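**October 2018**

I finally did the thing I've been threatening to do since spring and went away for four nights with one small bag. No checked suitcase, no "just in case" tote, nothing over the shoulder except my coat. The trip was Skimmont by train, then the slow bus over to Hellitz, and I am now completely insufferable on the subject (sorry in advance!).

A few of you asked what I took, so: two pairs of pants, three tops, one sweater, the blue things I sleep in, and shoes I could walk all day in. I wore the heavy stuff on the train. Everything else got rolled, and I gave up on folding years ago anyway. My big mistake was the book. I brought a hardcover – 222 pages, and I read 30 of them – when the bus to Hellitz has a view the whole way and I was never going to look down. 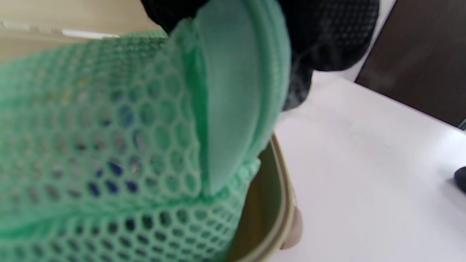 Dovhaniuk wrote in after the last issue to say that rolling is overrated, and that the real trick is doing a sink wash on the second night and hanging it all over the shower rail before bed. I tried it in Hellitz and I have to admit it works fine for tops. Socks, no. My socks were still damp at breakfast and I ended up buying a pair at the bus station, bright orange, which I now love.

Other small things I'd pass on: put the charger in last so it's on top. Bring half the toiletries you think you need. And if you're staying in Skimmont, ask for a room at the back, as the delivery trucks start very early out front and they are not quiet about it.

I'm going to try the same bag again in December, when I'm off to Sterkden and it'll be properly cold. Boots are the problem there. If you've done a winter trip with one small bag, hit reply and tell me how you managed – I'll put the best tips in the next issue.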